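3.2 Surface and object layout

The second part of the study concerns how small household items are set out on a shared tabletop, and how much the top itself affects the choice of position. Earlier work in our group (Afolabi, Section 2) treated the table as a neutral plane. We found this hard to defend after the January pilot, in which participants working on a striped wooden top placed items in line with the stripes far more often than participants working on a plain painted one. The present section sets out the surface, the items and the placement rules used in the main sessions, so that the layout scores in Section 4 can be read against them.

All main sessions used a square tabletop of light wood, made up of long parallel strips. The strips vary slightly in shade from tan to amber, and the top was always turned so that they ran from left to right as seen from the front edge. We refer to this as the horizontal condition. The vertical condition, with the top given a quarter turn, was run at the Broltmont site only and is reported separately in Appendix B. The surface has a soft sheen. Under overhead light this produces a paler zone near the center, and ratings of "visual balance" collected from still views should be treated with care for items that stand inside that zone. We did not correct for it.

Items were drawn from the Dedby set, which contains 14 small objects of the kind left on a kitchen or coffee table between meals. They are grouped by outline as seen from the front: round-rimmed (cups and bowls), upright rectangular (small boxes and blocks), and low or irregular (everything else). The grouping is by outline only. Two objects with the same use may fall in different groups, and the weight of an object plays no part. Figure 3 gives one layout with a white round-rimmed item and a dark brown upright item on the top.
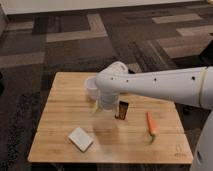
Figure 3. Layout on the strip-wood top, horizontal condition, front view. Round-rimmed item (white) and upright rectangular item (dark brown).

Position was coded from the base of each item and not from its highest point. For upright rectangular items the two can differ noticeably when the view is taken from slightly above, and in the pilot this led to disagreement between coders over which strip an item was standing on. Coding from the base removed most of the disagreement. Where the base was hidden by another item, the coder marked the cell as partial and moved on; partial cells were kept for the spacing measure but dropped from the alignment measure.

Three quantities were taken from each layout. Spacing is the shortest distance between the bases of neighboring items, divided by the width of the top. Alignment is the angle between the line joining two bases and the direction of the strips, folded so that it lies between zero and 90 degrees. Edge clearance is the shortest distance from any base to the near edge. Far-edge clearance was also recorded at first, but the far side of the top is foreshortened in the front view and the values were too noisy to use. The near edge runs almost level in that view and gave stable readings throughout.

A layout was accepted for scoring if every item stood fully on the top, no item was stacked on or inside another, and at least two items were clear of each other at the base. Layouts that failed any of these were logged and excluded. Of the exclusions, 11 were for stacking, nearly all of them a low item set inside a cup. Ogundipe and coworkers allow nesting and score it as zero spacing. We considered the same rule and decided against it on the grounds that a nested item has no base on the surface, and so has no alignment value either.

Coders worked in pairs and were given 30 practice layouts before scoring began. Ibrahim Afolabi resolved the remaining differences. The layout sheets were entered in Devuseck with one row per item pair, and the row order follows the reading order of the strips, front to back. The item list was closed on 21st July, and no object was added or replaced after that point.

One limitation should be stated before the results. The strips are not of equal contrast: some neighboring strips are close enough in shade that the line between them is hard to follow, while others are plainly distinct. If participants do use the grain as a guide, they may be responding to the few strong lines and ignoring the rest. The alignment measure cannot separate these two cases, as it takes only the direction of the strips into account. A version that weights each line by its contrast is described in Section 5.1, where it is applied to the horizontal condition alone.

3.3 Instructions to participants

Participants stood at the near edge and were asked to set the items out "so that they look settled." The wording was carried over from the pilot. No time limit was given, and items could be moved any number of times before the participant stepped back.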